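New bench rules for hand-held gripper work

31/03/2018 – 1 min read

Filside has adopted a written code of practice for staff who use hand-held grippers to record tasks for its robot training program. The code applies at all 4 of the company's sites and replaces the separate notes each site had kept until now.

It was drafted in February by a working group led by Araceli Herrero, head of workplace standards, with advice from the safety consultancy Derkholm. The group reviewed 118 incident and near-miss reports. Most concerned snagged cables, tired wrists or parts left behind from an earlier session.

Under the code, no operator may record for more than 18 minutes without a break. Tables must be fixed in place before work begins, and each session must be logged under the name of the person holding the grippers.

"Operators asked for one set of rules that reads the same wherever they are posted," Ms. Herrero said. "The code gives them that."

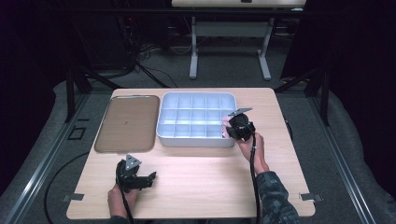
Cable routing takes up the longest section of the code. Each gripper has its own lead, and operators are asked to check both before picking up a part. Where leads run down over the table towards the floor, as they do during sorting work with a tray and a compartment organizer, the operator's feet must be kept clear of any loop on the carpet. Sleeves may be worn long – provided they do not cover the grip.

Mohit Grewal, operations manager, will receive comments from staff for 16 weeks, after which the code will be reviewed.

Contact Filside | © 2018 Filside. All rights reserved. | Back to top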